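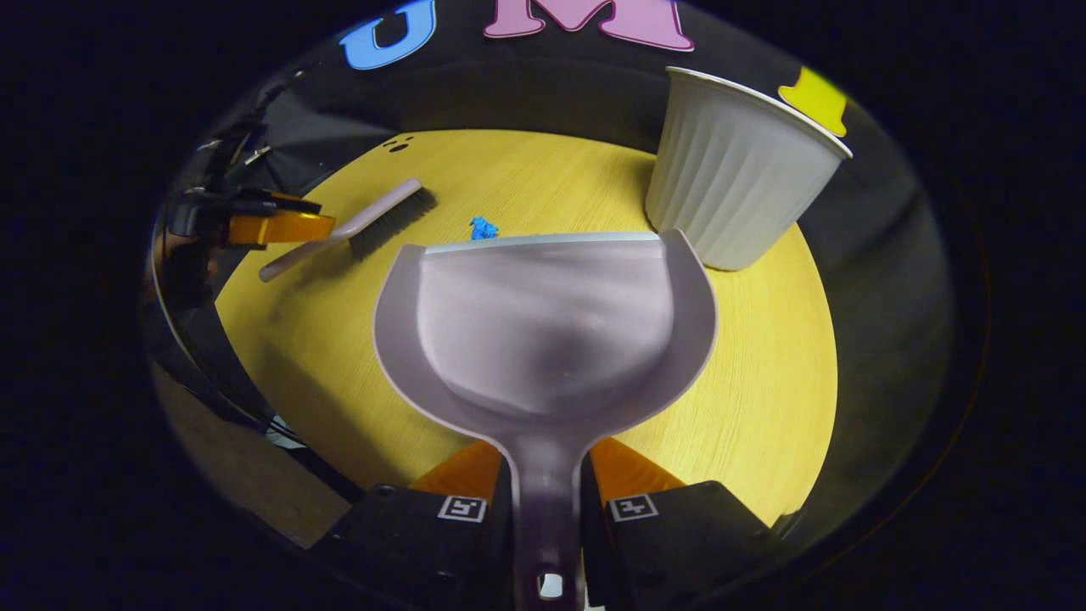
Volleck Heating & Cooling will extend its residential maintenance agreement program to all of its service areas beginning in September, the company announced. The program, offered until now only to customers of the Hudano branch, covers two scheduled visits a year, priority scheduling during heating and cooling season, and a written condition report after each visit. Under the revised visit standard, the technician also leaves the work area clean before presenting the report, and a plain plastic dustpan with a wide scoop and a hanging hole in the handle is the kind of item every service van will be required to carry. Filters and standard belts are included in the annual fee.

Volleck currently serves around 2,000 households from its Hudano and Hviid locations. The company expects 1,000 of them to be enrolled by the end of the program's first year.

To support the expansion, Volleck will add 5 service technicians and open a parts counter at its Hviid location. New technicians will complete 20 hours of classroom instruction in airflow measurement, combustion safety and customer communication before they are assigned to a route.

Scheduling and condition reports will be handled through Fleltareck, the dispatch system the company adopted at Hudano last year. Customers with existing agreements do not need to take any action, and their current rates will remain in effect until renewal.

Enrollment is open at both Volleck locations.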